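Sorting out the junk drawer (and the rest of the back room)

I spent most of Saturday on the floor of our back room with two trash bags and a mug of coffee that I kept losing. It started with a missing phone charger. By lunch I had every drawer out, and my husband had quietly taken the dog for a very long walk.

You all know how I feel about keeping things "just in case." My grandmother kept rubber bands on the kitchen doorknob until you couldn't turn it, and I come from those people! So I have keys to apartments I left in college, and a whole shoebox of cords that fit nothing I own. I did count the cords, and there were 25 of them. I've kept two.

What got me going was a talk at the Kirnberg library last month. Gwion Hughes runs the Rekorora repair evenings over there, and he had a good way of putting it: sort first, decide later. Don't stand there with an old radio in your hand having feelings about it. Put it with the other radios and move on to the next thing. I'd always done it the other way, one object at a time, with a little story for each, and that's why I never got past the second drawer. 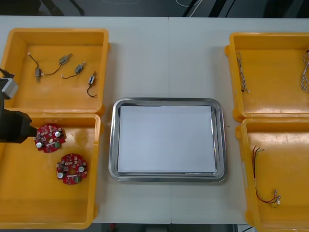
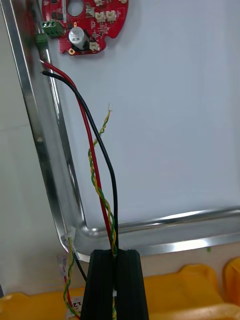 So I tried it his way. Everything came out and went into heaps on the rug – paper, metal, batteries, things with plugs, things that used to have plugs. The batteries went straight into a glass jar by the front door, with tape over the ends, and they'll go to the drop-off next time I'm out that way. The paper heap was the worst by a mile. I found the manual for a bread maker we gave to my sister, and a birthday card I'd bought, signed and never mailed (sorry, Nam, it's on its way now).

A few of you wrote in after the May issue asking what to do with old electronics, and my answer is to call before you load up the car. Edico takes small stuff at the side door, but they won't take anything with a screen, and I learned that after carrying a TV across the parking lot. If something only has a bad cord or a loose knob, try a repair evening first. They got my mixer running again, and I'd been ready to spend $200 on a new one.

The back room isn't finished. There's still a closet I haven't opened, and I did put one doorknob's worth of rubber bands back in the drawer. I found the charger, too, in my coat pocket. Write and tell me the oldest thing in your junk drawer and I'll print the best ones next time.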